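Teleop demos in sim: how bad can my driving be before it ruins the policy?

Posted in Manipulation > Teaching by demonstration
986 views

tovar_nights

I'm recording demos in simulation with a Franka arm, driving it from a game controller at my kitchen table, usually after 11 p.m., which may be part of the problem. The job is moving things out of a marble sink. My approach to the basin is a thing of hesitation and regret. I come in over the faucet, stop, think about my life, back up, and try again from the other side.
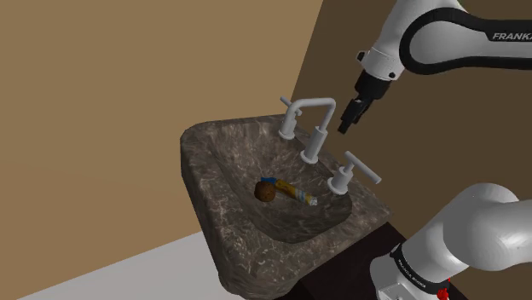 I have 28 demos saved and would call maybe a handful of them graceful. The Wamard guide I'm following says to aim for 200. Do I keep the ugly ones, or delete them and start over? And does all that hovering matter if the object gets picked up in the end?

flarneo_fan

Delete everything under 200. More data is always better. I used Juvgate for mine and it was fine.

Marisol Cervantes

I'm going to step around the advice to get more data by deleting data.

Hovering does matter. If you train on every timestep, the policy learns your pauses along with your motion, and a policy that has learned to pause has no particular reason to stop pausing. Mine once parked above a sink and stayed there until the episode timed out. Trim the long stretches where the commanded motion is near zero, but leave a short beat around the gripper closing. The fingers need that time.

Backing up and trying again is a different matter. Keep a recovery if it's clean: you missed, you corrected, you got it. Throw out the ones where you wandered off because you forgot which stick was rotation.

For anything tall, like a can, pick one grasp height and stick with it. I go low with a finger on either side. 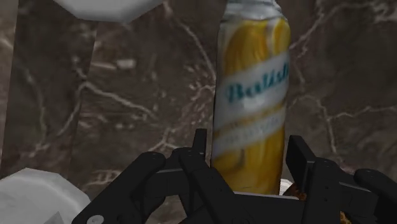

Page 2

tovar_nights

Trimmed the pauses last night. My longest demo lost more than half its length, so that was humbling. Going low on the can now. Do you slow down before closing, or just commit?

Marisol Cervantes

Slow down for the last little bit, then commit. If your controller has a speed toggle, put it under your thumb. And vary the starting pose of the arm a little between takes, or you'll get a policy that only knows one way into the sink.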